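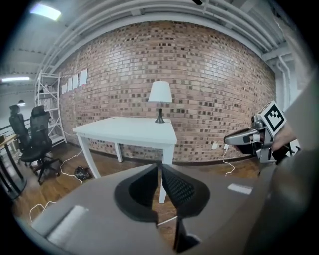

Maxine Wihongi wrote at the bottom of last term's feedback form that a whole handout on clearing a floor seemed a lot, given that everyone in the group had met a floor before. The point is taken. The handout is back, and it is longer.

Looking After a Workroom
Handout 3: Floors, cables and the bit under the table

Read this before the June session. Bring it with you. Last time half the group had left it on the floor.

What we mean by a clear floor

A clear floor is one you can sweep from wall to wall without stopping to negotiate. By that measure very few workrooms have one. Most have a clean patch in the middle, where people walk, and a fringe round the edges where things have gone to live. Look at the room at the top of this sheet and decide where you would begin. Most people say the shelves, because shelves are at eye level and make you feel organised. Leave the shelves alone. The crumpled black bag under the table comes first, and then the white cables.

Bags

An empty bag on the floor has a curious legal status. It isn't rubbish, as it might be useful, and it isn't useful, as it's on the floor. Pick it up and look inside (the Korkon exercise in Handout 2 explains why we look inside). Then bin it or fold it. There is no third pile. Groups who start a third pile are still there at half past five.

Cables

A cable that runs across open floor does three things, all of them tiresome. It catches feet, it catches chair wheels, and it collects a soft grey hem of fluff that no broom will shift without dragging the cable along too.

Follow each one from the socket to whatever it feeds. Do this with your eyes first. If it feeds something, move it to the foot of the wall and along the skirting board, and only then across to the table. If it feeds nothing, unplug it, coil it and put it on a shelf with a label. "Misc" is not a label. "Cable" is barely one.

A lead hanging from a wall socket with its spare length heaped below should be gathered up and tied. Use the reusable ties from the Rostine box and please return them to the Rostine box, which started the year full.

Chairs

Wheeled chairs are moved out before sweeping. Pushing them round the room ahead of you counts as exercise, but you'll only be rolling dirt from one place to another.

Brooms and where they go to lie down 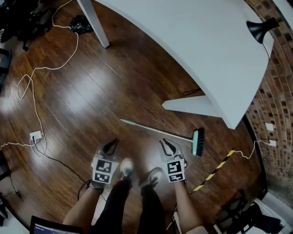
Handout text: Kavinda Chowdhury
Workroom Skills, Lapiņa Building

A broom on the floor is the commonest sight in any room that is about to be swept, and in a good many that never will be. The mint-green one with the black bristles deserves better. Laid flat, a broom is a long thin thing at ankle height, and its handle will roll if you tread on it, taking you along for part of the way.

Stand it up. If your room has a hook, use the hook, head uppermost, so the bristles keep their shape. If it has no hook, ask for one, and in the meantime put the broom in a corner where it can't slide.

When you do sweep:

Start at the wall and come towards the middle.
Go under the table properly. Short strokes, and bend your knees.
Sweep along the boards on a wooden floor. Across them, you're just filling the gaps.
Hazard tape stays down. Sweep along its edge, and if a corner has lifted, report it. Don't peel it to see what happens.
Lift the lamp cord out of the way if it hangs beside the table. Don't sweep past it with the handle in the air; Idotden lost a lamp to this method and we hear about it every year.

The table top

Last, always. People want to do it first because it's the pleasant part. A lamp at one end and nothing else you don't need is the aim.

For the practical

Work in pairs. You have 8 minutes a room, one broom between two, and the one without the broom is on cables. Swap at the halfway mark, even if you have found your calling.

Write down afterwards:
what you picked up first, and why
any cable you couldn't trace
where you left the broom

The last answer will be checked.

Next handout: shelves, for those who have been so patient.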